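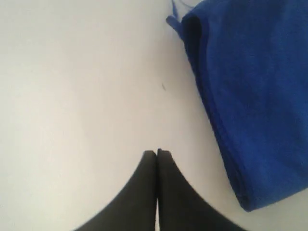

**Figure 2.** Matte white tabletop, slightly grayish toward the upper left, brighter and a little warmer toward the lower right.

### 4.1 How many whites does a household need?

White turned out to be the richest word in the Drallus diaries, and we were delighted by it. We had expected the pale end of the color range to be dull, with "white" doing nearly all the work and a few people reaching for "cream." Instead, households in Andness and Grotden kept up a lively traffic in milk, chalk, eggshell, "hospital," "old tooth," and (our favorite) "landlord." The full set holds 3,098 color phrases, all written down at home in people's own words, and the whites are where the invention is.

A single white surface rarely looks like one color from end to end, as Figure 2 shows, and diary keepers were wonderfully alert to this. Many gave a tabletop or wall two names in the same entry, one for the end near the window and one for the end away from it. Others refused to do so on principle. The wall is white, one entry says, and what the evening does to it is the evening's business! We coded both kinds of entry, keeping the double names as linked pairs so that neither half was lost.

The pairs follow a clear pattern. The cooler half is almost always named after a material (chalk, stone, paper), while the warmer half is named after something to eat or drink. This holds in both towns, in spite of their different building stock and the much older housing in Grotden.

Blues behave differently. Here people agreed about the family and argued about the member: "royal" and "navy" were used for the same cloth in the same house, sometimes by the same person a few pages apart. Texture seems to play a part. A fuzzy fabric catches the light unevenly, and a towel can carry several shades of blue without anyone thinking of it as patterned.
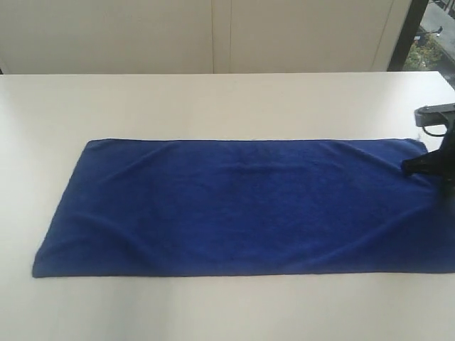 ### 4.2 Agreement within households

To see whether people who live together also name together, we drew 500 phrases from the set and compared them within and across homes. Two coders worked separately, then met over the hard cases, which were great fun and took up most of June. Agreement within homes was strong for blues and greens, and surprisingly loose for grays.

Gray is where households seem to build a private language. In six homes the same pale gray had a name that made no sense to us until we read further back in the diary and found the sofa, the cat, or the seaside vacation it came from. These names travel easily between rooms. Once a family has "ferry gray," a countertop can be ferry gray, and so can a sky. 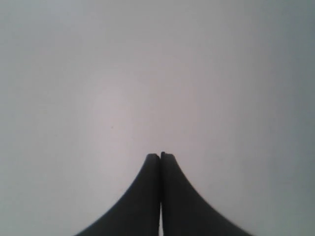
One diary keeper in Andness objected to the word gray altogether, writing that it was "what you say when you've stopped looking," and that her own list had no grays in it, only tired whites and shy blues. A second entry from the same home, in different handwriting, lists gray on every page. We kept both sets in the analysis and coded "tired white" under white, following the writer's own grouping. The Soltani word list, which we used as our starting point, has no entry for either phrase, and we have added them to the version used in Section 5.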